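Equipment Planning for Automated Work Cells
Handout 5: Budgeting a two-arm sorting cell
Revised Nov 17, 2022

Most first budgets for a robot cell are wrong in the same way. The arms are priced to the dollar and everything else goes on one line marked "misc." In this handout we take the cell apart by purchase category, using the bottle cleanup station at Mullwood as the case. Bring your own draft budget to the lab session.

Start with the task statement. For the Mullwood cell it reads: pick up mixed drink containers from a flat surface and put them in a lined bin. Every line in the budget should trace back to that sentence. If you can't trace it, move the item to the "later" list.

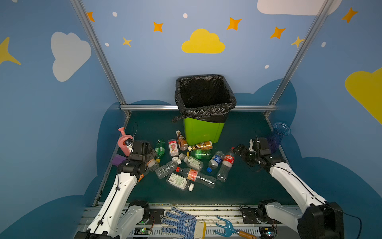 Fixed structure comes first in the worksheet. List the frame, the walls, the work surface and the mounting rail, then the labor to put them together. Aluminum extrusion is sold by length, but cutting, brackets and fasteners are usually billed separately, so ask for a quote that shows all of them. Wall finish is a real cost as well. The blue walls with clouds and stars took paint and labor, and a repaint belongs in the yearly figure. Put the bin on the consumables sheet together with its black bags, and add the work gloves there too.

Next, the arms. Two suppliers are compared in the course files, Volleo and Siddiqui. Volleo quotes arm, gripper and cables as one package. Siddiqui quotes them apart, and the gripper is nearly a third of the total. Neither quote includes spare fingers. Rewrite both in the same format before you compare them, and use 24 months as the ownership period for both.

Questions to send to any arm supplier:
- What is the lead time for a replacement gripper?
- Are control boards stocked or built to order?
- Who pays freight on a warranty return?
- Does the price include mounting plates?

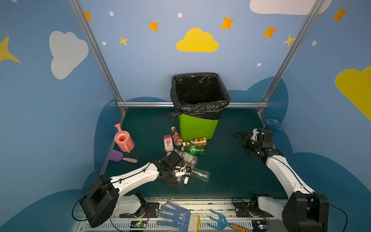

Then decide whether the second arm pays for itself. Two arms do not give you twice the output when they share one bin and one work area, because each has to wait for the other at times. In the worksheet, enter the second arm at full cost and its output at a reduced rate that you choose and defend. A one-arm budget must be handed in alongside the two-arm budget.

Test items are cheap but they need a line. Bottles get crushed, labels come off, and you will want a range of sizes and colors. Plan to replace the set every August.

Work surfaces wear too. Vokero, which supplied the replacement panel in our case, charges the same for a single panel as for a pair, so order the pair and store one. Put surface replacement under maintenance, with its own date.

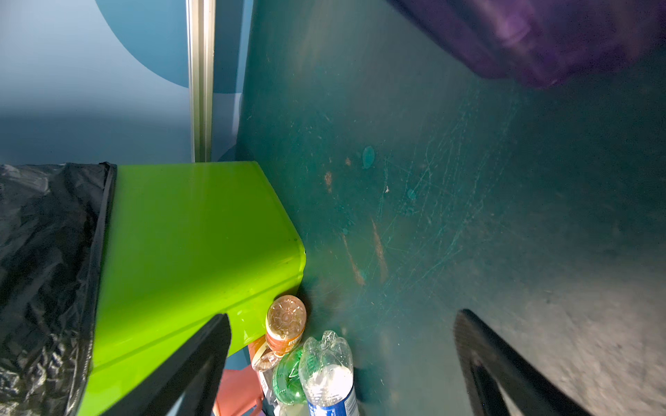
Figure 3. Work surface with scratches and streaks, seen between the gripper fingers.

Hand in: the worksheet, both supplier quotes in the common format, and one page explaining your reduced rate for the second arm. Show freight and tax on separate lines. Leave contingency at the bottom of the sheet and do not spread it across the other categories.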